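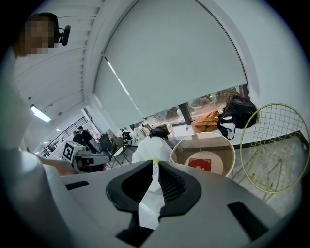
Letzte Änderung dieser Seite: April, 14 Uhr

PRESSEMITTEILUNG

Herketex bringt Handgreifer-Set Plorker in den Verleih
Aufnahme von Greifbewegungen mit beiden Händen, ohne Roboter am Einsatzort

Lolside. Herketex bietet sein Handgreifer-Set Plorker ab sofort auch zur Miete an. Das Set besteht aus zwei handgeführten Greifern mit eingebauter Kamera, einer Kopfkamera und der Software zur Auswertung. Es richtet sich an Hochschulen, Entwicklungsabteilungen und Integratoren, die Bewegungsdaten für zweiarmige Roboter benötigen. Bisher war Plorker nur als Kaufgerät erhältlich.

Bei der Arbeit mit dem Set hält eine Person in jeder Hand einen Greifer und führt damit alltägliche Handgriffe aus: eine Tüte anheben, ein Buch von einem Tisch nehmen, einen Gegenstand in einen Behälter stellen. Die Kameras in den Greifern erfassen den Bereich zwischen und vor den Fingern, die Kopfkamera den Arbeitsbereich von oben. Die Lage der Greifer im Raum wird über Markerwürfel bestimmt, die an den Geräten befestigt sind. Aus allen Aufnahmen berechnet die Software einen gemeinsamen Bewegungsverlauf für die linke und die rechte Hand.

"Viele unserer Kunden haben einen Roboter im Labor stehen, brauchen aber Aufnahmen aus ganz anderen Räumen", sagt Birthe Hedegaard, Produktleiterin bei Herketex. "Mit den Handgreifern gehen sie dorthin, wo die Gegenstände ohnehin sind. Aufgebaut werden muss wenig, und eine Einweisung am Vormittag genügt in der Regel."

Verformbare und starre Gegenstände

Für die Mietversion hat Herketex die Fingerpaare überarbeitet. Die neuen Auflagen geben unter Druck nach und sollen sowohl dünne Kunststofftüten als auch feste Gegenstände wie gebundene Bücher halten, ohne dass die Finger gewechselt werden. Wer dennoch wechseln möchte, löst die Finger mit dem beiliegenden Schlüssel. Jedem Mietset liegt ein zweites Fingerpaar je Greifer bei.

Gerade Tüten gelten in der Aufnahme als schwierig. Sie ändern bei jedem Griff ihre Form, und der obere Teil kann sich vor die Greiferkamera schieben. Die Auswertung stützt sich in solchen Abschnitten stärker auf die Kopfkamera. Abschnitte, in denen beide Sichten nicht ausreichen, werden im Protokoll gekennzeichnet und können von Hand geprüft oder verworfen werden. Eine automatische Löschung findet nicht statt.

Mit dem Set wird eine Aufgabensammlung ausgeliefert. Sie umfasst 40 Aufgaben vom einfachen Aufheben bis zum beidhändigen Umräumen, jeweils mit Angaben zu Startposition, Ziel und Abbruchkriterien. Eigene Aufgaben lassen sich in der Software anlegen.

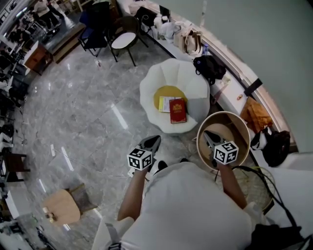
Die Aufnahme ist an keine feste Tischhöhe gebunden. Aufgaben am Boden, auf Sitzflächen und auf Ablagen können in einem Durchgang kombiniert werden, solange die Markerwürfel für die Kopfkamera regelmäßig sichtbar sind. Bei glänzenden Böden und starkem Deckenlicht empfiehlt Herketex eine kurze Probeaufnahme vor Beginn. Die Software zeigt danach an, ob die Belichtung angepasst werden muss.

Erprobung in Riis

Erprobt wurde die Mietversion in den Räumen von Riis, einem Anwendungspartner von Herketex. Dort entstanden über mehrere Wochen 3.000 Einzelaufnahmen mit wechselnden Personen und Gegenständen. Die Rückmeldungen betrafen vor allem die Handhabung. Der Griff wurde daraufhin etwas schmaler ausgeführt, und die Signaltöne für Start und Stopp lassen sich jetzt getrennt abschalten.

"Am Anfang greift man zu schnell", sagt Oluwaseun Wike, der die Erprobung bei Riis geleitet hat. "Die Leute müssen sich daran gewöhnen, dass sie zwei Finger pro Hand haben und kein Gefühl für die Oberfläche. Nach einer Stunde werden die Bewegungen ruhiger. Die ersten Aufnahmen einer neuen Person haben wir deshalb grundsätzlich nicht verwendet."

Wike nennt auch eine Einschränkung: Wer mit beiden Händen gleichzeitig arbeitet, kann die Aufnahme nur über den Fußtaster oder über eine zweite Person steuern. Der Fußtaster gehört nicht zum Grundumfang und muss mitbestellt werden. Eine Sprachsteuerung ist bei Herketex in Vorbereitung — einen Termin dafür gibt es noch nicht.

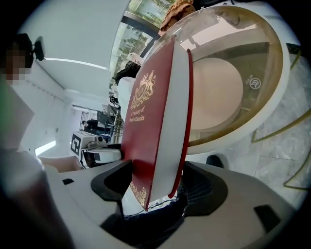 Die aufgezeichneten Bewegungen werden in einem offenen Format ausgegeben. Greifweite, Lage und Bildfolgen beider Greifer sind darin zeitlich abgeglichen. Gesichter im Bild können vor der Ausgabe verpixelt werden, die Funktion ist in der Mietversion ab Werk eingeschaltet. Alle Daten verbleiben beim Kunden, eine Übertragung an Herketex erfolgt nur auf Anforderung im Supportfall.

Konditionen

Die Mindestmietdauer beträgt 14 Tage, eine Verlängerung ist tageweise möglich. Im Mietpreis enthalten sind beide Greifer, die Kopfkamera, die Ersatzfinger, die Softwarelizenz für die Mietzeit und eine Einweisung per Video. Eine Einweisung vor Ort wird gesondert berechnet. Bei anschließendem Kauf rechnet Herketex die Miete der ersten Mietperiode an. Preise nennt der Vertrieb auf Anfrage, Hochschulen erhalten einen eigenen Tarif.

Über Herketex

Herketex mit Sitz in Lolside entwickelt Greifwerkzeuge und Aufnahmetechnik für die Robotik. Fertigung und Reparatur erfolgen am Standort.

Pressekontakt: Birthe Hedegaard, Herketex, Lolside
Abdruck honorarfrei, Belegexemplar erbeten.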